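Visit report: Drirnel hand-held gripper kit, Magsi open day

I went to the Magsi open day on September 24, 2022, mainly to look at the Drirnel, a hand-held gripper kit that Magsi rents out and sells with a recording service on top. Shamim Dogar had asked me to see whether it would suit our folding project before we put any money down. Atif Afridi came along for the morning and looked after the software questions.

Magsi has the second floor of a former print shop. Visitors signed in at the door and went through in small groups. Our group was led by Wajid Tarar, who runs rentals. He kept the sales talk short and let people handle the kit early on.

The kit comes in a hard case with the gripper, a camera, two sets of finger pads, a charger and a printed guide. You hold the gripper, do a household job with it, and the recordings are used later to train a robot arm. The rental price is $1,000 a month with one case, and the recording service is billed apart from that. Buying outright costs $2,637. Spare pads are sold in pairs.

The finger action is light. I could keep it up for ten minutes without my hand getting tired, though Atif has smaller hands and wanted a shorter reach to the trigger. The case weighs more than I expected. If our people are going to carry it from home to home, that matters.

After the demo tables we went into a side room where Gyu-bin Cho had laundry recordings up on a large monitor. These are made in ordinary homes, and that was the part I had come for. Most were of shirts and towels being picked up or folded on beds and sofas.

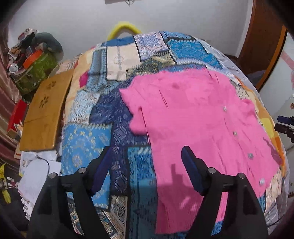
Laundry work with the gripper: fingers open over a patchwork quilt, the right pad at the edge of a pink button-up shirt.

The view is very wide and bends a lot toward the edges, so a bed looks domed. Gyu-bin said customers get the files as recorded, plus a flattened copy if they ask for it. I would ask for both. On the plus side, both fingertips stay in view along with most of a shirt, buttons included. The gripper does throw a shadow on the cloth, and on darker clothes I would want to check how much detail is left.

Talha Tanoli from Ekberg was in the same group and has rented a kit since July. His team has made 2,000 recordings with it. He was happy with the hardware and less happy with the upload tool, which stalled on slow home connections — they ended up mailing drives. He has also tried the Flisirent kit and found it lighter but harder to get parts for.

Questions I left with Wajid:

How long a replacement takes if a finger breaks during a rental.
Whether the guide can be had in Urdu and Korean.
Whether two cases on one contract bring the monthly rate down.

He answered the first on the spot (three working days, shipping included) and will write to Shamim about the others.

My recommendation is to rent one case for a month, use our own storage, and skip the recording service for now. Atif will test the upload tool from his house before we sign.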